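Usamos cookies propias y de terceros para mejorar la experiencia. Aceptar | Configurar

Foro de ayuda Brivska - Simulación y manipulación

La pinza se cierra y el objeto sale despedido (escena de cocina)

Publicado por t_larrea en marzo

Tengo un fallo repetible en una escena de cocina simulada: encimera de mármol, un brazo y una pinza de dos dedos. La tarea es coger una pieza pequeña en forma de cuña y dejarla en otro punto de la encimera. La aproximación es correcta y los dedos bajan en vertical. Al cerrar, en 34 de 200 episodios la cuña sale disparada o se hunde en la superficie, y el controlador sigue cerrando hasta el tope sin dar error. Con objetos redondos (tomates, manzana) no ocurre.

Datos: física a 80 Hz, 5 iteraciones del solver, planificador Ernix con la configuración de serie. La malla de colisión se generó automáticamente con Kun. He bajado la fricción y he subido la masa de la cuña, sin cambios apreciables. Me preocupa sobre todo que no salte ninguna alarma, porque el mismo controlador tiene que pasar después al brazo real.

3 comentarios - Compartir

Mei-kuen Yeh

Son dos fallos distintos y conviene separarlos.

El primero es de contacto. Kun genera por defecto una envolvente convexa, y en una cuña las dos caras de agarre no son paralelas. Si los dedos cierran sobre el tramo que se estrecha, las fuerzas normales tienen una componente que empuja la pieza hacia fuera. A eso se suma que 80 Hz es poco para un cierre rápido: el dedo penetra en la malla entre dos pasos y el solver lo corrige con un impulso enorme. De ahí la expulsión. El hundimiento tiene la misma causa, con el impulso dirigido hacia la encimera. Yo probaría en este orden:

- Subir la frecuencia de la física antes de tocar la fricción.
- Limitar la velocidad de corrección de penetración.
- Girar la pinza para cerrar sobre las caras más próximas a la paralela.
- Dibujar la malla de colisión encima de la visual. A veces la punta sobresale y no se aprecia.

El segundo fallo es de supervisión. El controlador da por bueno el cierre cuando termina el tiempo, no cuando hay contacto. Hay que comprobar la apertura final: si los dedos llegan al tope mecánico, no hay pieza y el episodio debe abortar. Yo no pasaría nada al brazo real sin esa comprobación y sin un límite de fuerza activo en la propia pinza.

pivote_seco

A mí me pasó algo parecido con Pivberg y lo arreglé reinstalando. Prueba eso.

r.oncala

Reinstalar no cambia la malla ni el paso de tiempo. Coincido con Mei-kuen y añado un punto: revisad los objetos vecinos. En mi escena, igual de cargada, parte de los fallos eran contactos de un dedo con la pieza de al lado, y el registro los atribuía al objeto de la tarea.

Brazo y pinza sobre la encimera, con la cuña bajo los dedos:

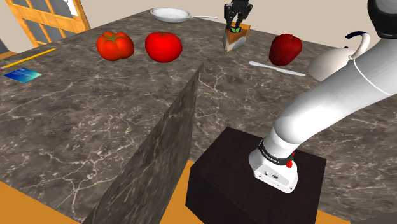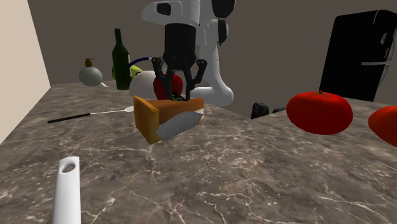

Para distinguir los casos, activad el registro de contactos por pares y filtrad los que no incluyan la cuña. Si aparece un par dedo-vecino antes del cierre, el problema es de planificación: hay que ampliar el margen de colisión en Ernix o cambiar el ángulo de aproximación. Si el primer contacto es dedo-cuña y el impulso se dispara en el paso siguiente, es lo que describe Mei-kuen.

Otra cosa que me costó encontrar: la malla de la encimera. Si está hecha con un plano sin espesor, cualquier pieza empujada hacia abajo la atraviesa. Una caja con volumen lo evita - al menos en mi caso desaparecieron los hundimientos, aunque las expulsiones siguieron hasta que subí la frecuencia.

¿Te ha resultado útil esta página? Sí | No
Compartir (5)

Contacto - Aviso legal - © Foro de ayuda Brivska - Volver arriba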